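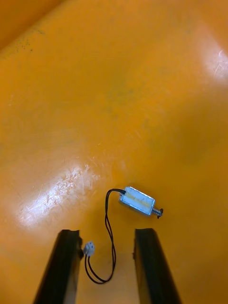 How much sugar can bread dough hold before ordinary baker's yeast slows down? In our trials the slowdown became plain once sugar went above a tenth of the flour weight, and the sweetest dough took nearly twice as long to double as the plain one.

Sugar and Rising Time in White Bread Dough
Student project report, food science, Rindcombe College
Feb 8, 2026

We use cookies to remember your settings and to see which pages are read. By staying on this site you accept this. Manage cookies

Background

Yeast feeds on sugar, so many people expect more sugar to mean a faster rise. Recipe books give mixed advice. A small amount is often added to wake up dried yeast, but recipes for sweet buns usually ask for more yeast and a longer wait. Sugar draws water away from the yeast cells, and at high levels this slows them. I wanted to find the level at which the effect can be noticed in a home kitchen with cheap equipment.

The idea came from a bun recipe I tried in September, which had hardly moved when the book said it should have doubled.

Materials

The flour was Barta strong white, bought in one go so that all the dough came from the same batch. In total I used 3000 g. The yeast was dried yeast from a single tub. Salt was left out of every dough, as it also slows yeast and I did not want two things changing together. The sugar was plain white caster.

Method

Each dough was made with 200 g of flour and the same weight of lukewarm water. There were five sugar levels: none, then 5, 10, 15 and 20 per cent of the flour weight. Each level was made three times on different days.

The dough was kneaded by hand for eight minutes and a piece was pressed into the bottom of a straight-sided jar. I marked the starting height with a rubber band and put a second band at double that height. The jars stood in a cupboard next to the boiler, and I wrote down the time when the top of the dough reached the second band.

Results

The plain dough doubled in 88 minutes on average. At 5 per cent it was a little quicker, at 81 minutes. At 10 per cent the time was 93 minutes, which is close enough to the plain dough that I would not claim a real difference. At 15 per cent it rose to 127 minutes, and at 20 per cent it was 168 minutes.

The three runs at each level agreed fairly well except at 20 per cent, where the slowest was 34 minutes behind the quickest. The dough at this level was also sticky and did not rise evenly, so the top was hard to read against the band.

Problems

The cupboard was not the same temperature every day. It was warmer when the heating had been on, and I only had a thermometer for the later runs. Sugar also turns partly to liquid in the dough, so the sweeter doughs were softer although the water was the same. A softer dough may spread and rise differently, and I have not corrected for this.

My kneading was probably better by the end than at the start. I should have mixed up the order of the sugar levels, as the first three doughs I made were all plain ones.

Further work

The next step would be to repeat the 15 and 20 per cent doughs with less water, to match the feel of the plain dough. It would also be useful to try a yeast sold for sweet doughs and compare it at the same levels.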